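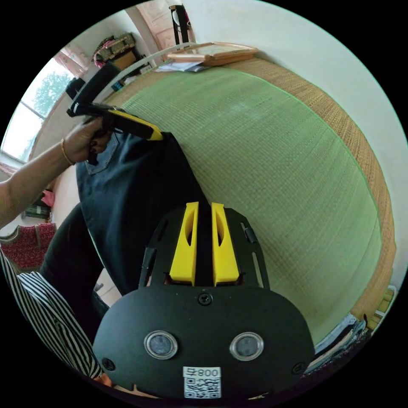 Section 4. Folding jeans and trousers

The Flinari method asks for a flat surface, ten free minutes and a willingness to care about denim. A woven floor mat is ideal. A bed also works, until you remember you could be lying on it.

Before you start

Empty every pocket. The Drosatora drawer insert holds folded legwear and will not forgive a house key.

Folding one pair

1. Hold the jeans up by the waistband and let the legs hang. Give them one firm shake. Two is showing off.

2. Lower them onto the mat, front side up, with the zipper closed and the button done.

3. Bring one leg over the other so the back pockets end up on the outside. Line up the side seams as far as the manufacturer allows.

4. Tuck in the pointed bit at the seat. It will come back out. Tuck it in again and move on.

5. Fold the hems up to just short of the waistband, then fold the whole thing in thirds.

6. Stand the bundle on its edge. If it falls over, go back to step 5 and press harder.

Note: Dress trousers skip step 3. Match the creases instead, fold once at the knee and lay them flat in the wide tray (part 486). They were never going to stand up anyway.

Caution: Do not load the insert past the line molded into the side wall. The drawer will close — it just won't open.

Stiff or heavy denim

New jeans may refuse step 5 altogether. Fold them in half and use the deep divider (part 895, sold separately, naturally). Try thirds again after a few washes.

Sorting order

Dark pairs go at the back and light pairs at the front. Owners of nothing but dark pairs may sort by how well they still fit, although we suggest doing this on a good day.

For shirts and sweaters, go to Section 5.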